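Food Service Skills, Unit 7: Clearing and resetting small plates
Handout for the Eltport evening group
Tutor: Dinesh Tripathi

What this unit covers

Skewered food is served a lot at receptions because guests can eat it standing up. It also leaves more mess than most people expect. Crumbs fall when the food is bitten or pulled off the stick, and the sticks get left wherever there is room. This handout covers clearing the plate, cleaning the surface under it, and setting out the next portion. Read it with your notes on the Nunedar reception menu from April.

Looking before you touch

Stand back and look at the plate and the table together. Dark plates show pale crumbs clearly, so you can judge the plate from a distance. A white table is harder. Reddish crumbs stand out on it, tan ones much less, and fine specks are easily missed in the shadow of the rim.

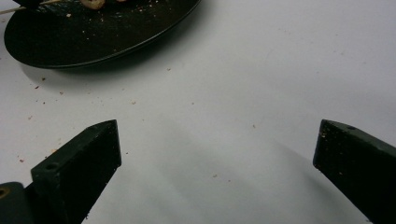
Bend down until your eyes are near the level of the table, then look across it towards the light. Check close to the plate first and work outwards. Do this before you lift anything, as a tilted plate will drop more crumbs.

Clearing

1. Take the skewer off first. Hold it by the blunt end and lay it in the waste tray - never in a cloth or a bin bag, where the point can go through.
2. Move leftover pieces to the food waste tub with tongs.
3. Lift the plate level with both hands and take it to the side table.
4. Sweep dry crumbs towards you with a folded dry cloth. Catch them in a crumb pan, not your hand.
5. Go over the surface with a damp cloth, then a dry one. In the Kahsay method, which we use here, both cloths move in straight overlapping lines.

Setting the next portion

6. Put a clean plate near the middle of the board. Leave a gap on all sides so it can be picked up without touching the food.
7. Place the pieces with space between them. Small ring-shaped pieces roll if they are set on edge, so lay them down or turn them slightly.
8. Lay the skewer across the plate last.

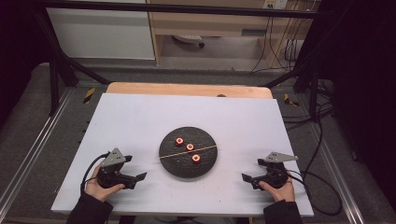 Common faults

Wet cloth used first. The crumbs smear and the job takes twice as long.

Skewer left on the table. It rolls, and the next person leans on it.

Plate wiped and put back. A wiped plate is still a used plate, and it goes to the wash.

For next time

Practise steps 1 to 5 at home with toast crumbs and any dark plate. Bring 2 clean cloths and your Plernlow worksheet, with the answers filled in.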